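Tridance Learning Center
Science for Young Readers
Machines and Work

Can a Robot Do the Chores Yet?

Many children have asked the Learning Center the same question: when will a robot clean up the kitchen? The answer is that robots can already do parts of this job. Doing all of it, in any home, on any day, is much harder.

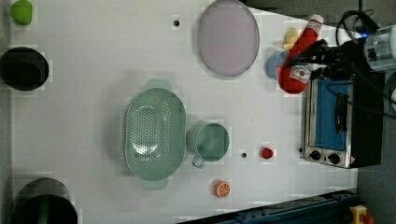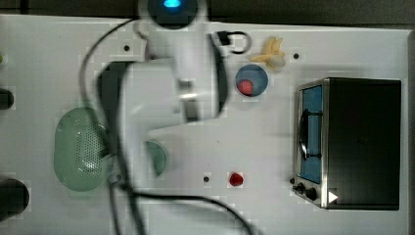 A robot arm, a toaster oven, a colander and toy food on a white table.

Think about what happens when you put away a cup. You look at the table and know at once which thing is the cup. You reach out, close your fingers with the right amount of force, and lift. You walk to the shelf without bumping into a chair. You have done this so many times that you do not have to think about it.

A robot has to be given every one of these skills. It needs a way to see, which usually means one or more cameras. It needs a computer program that can tell a cup from a bowl, even when one is partly hidden behind the other. It needs a hand, called a gripper, and it must work out where to place that gripper. A cup with a handle can be picked up in several ways. A round fruit may roll off when it is touched.

Why practice with toy food?

A real strawberry is soft. If a gripper squeezes too hard, the strawberry is crushed and cannot be used again. A toy one keeps its shape, so the same task can be repeated many times. Repeating is important. In one set of lessons at the Listent workshop, a robot was asked to move a single piece of toy fruit into a bowl 316 times. It missed 31 times. That may sound like a good score, but imagine a helper at home who dropped something that often!

What can machines do now?

Some machines do one chore very well. A dishwasher washes dishes. A robot vacuum can cross a floor and turn when it meets a wall. These machines were built for one kind of work, and they do not need to know what a banana is.

Shops and warehouses also use machines. The Bastos warehouse has 9 robot arms that lift boxes from a moving belt. The boxes come in 6 sizes, and they always arrive in the same place. This makes the work easier for a machine. A kitchen is different – the cups are moved, the light changes, and somebody may leave a spoon where there was no spoon before.

What is still difficult?

Soft things are difficult. A towel changes shape each time it is lifted. Clear things, such as drinking glasses, are hard for many cameras to see. Doors are also a challenge. To open an oven, a robot must find the handle, hold it, and pull along the path that the door follows. If it pulls in the wrong direction, the door may stay shut or the whole oven may slide.

Long jobs cause trouble too. "Set the table" is a short sentence, but it contains many small steps. If the robot makes a mistake in the second step, it must notice the mistake and decide what to do about it.

Words to know

Gripper: the part of a robot that holds things.
Program: a set of instructions that a computer follows.
Sensor: a part that gives a machine information about the world, such as light or touch.

Try it yourself

Ask an adult for kitchen tongs, a plastic cup and a pair of socks. Pick up each item with the tongs and place it in a box. Then close one eye and try again – which item became harder to pick up? Write down every step you took to move the cup, and ask a friend to follow your steps exactly.

The next part of this series, "How Does a Robot Know Where It Is?", follows the Trullora delivery cart through a busy hallway.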